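¿Cómo ordenar una estantería de cubículos sin que parezca un trastero?

Lemlem Shiferaw
Hola a todos. Tengo en el salón una estantería gris de madera, de cubículos abiertos, y delante una mesa baja. El mueble me encanta, pero todo lo que meto se ve desde el sofá: cajas, papeles, cables... Lo he vaciado ya 4 veces y a la semana está igual. ¿Cajas sí o cajas no? ¿Y los fondos, los pintaríais? No quiero gastarme mucho.

Raymonde Després
Compra cestas con tapa y listo. En Pudby las hay baratas.

Mahlet Adugna
¡Uy, yo estuve igual que tú hasta julio! Te cuento lo que hice, que a lo mejor te sirve. Primero lo saqué todo a la mesa baja (y casi me arrepiento, qué cantidad de cosas). Luego dejé los cubículos de arriba muy despejados, con una plantita artificial y poco más, y los fondos los puse en rojo oscuro — con el gris queda precioso, de verdad, y perdona bastante el polvo. Las cajas planas son las mejores para papeles y fotos, yo uso una rosa palo, de las de tapa, con su etiqueta en el lateral para no andar abriéndola cada dos por tres.
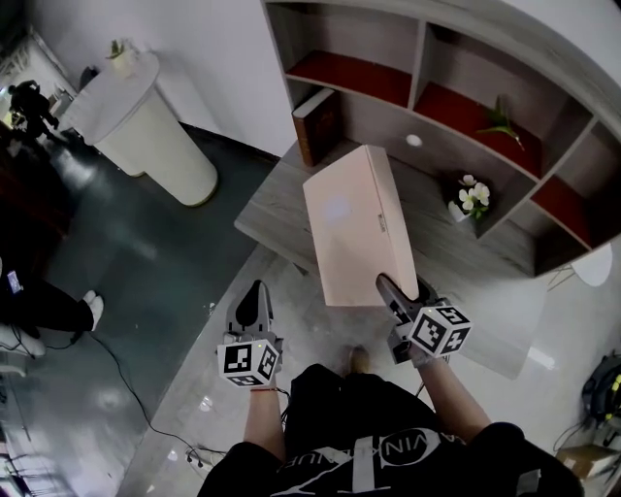
Los libros grandes los pongo de pie y abajo, que arriba me daban sensación de peso. Y en la mesa, un jarroncito blanco con flores y ya está, porque como dejes sitio libre se te llena de llaves y recibos. Eso sí, mide el hueco antes de comprar ninguna caja, que yo tuve que devolver dos.

Kidus Gudeta
De acuerdo con lo de medir. Lo de pintar los fondos a mí me dio pereza y forré unas láminas de cartón con papel adhesivo. Salió por 20 euros y se quitan cuando te cansas.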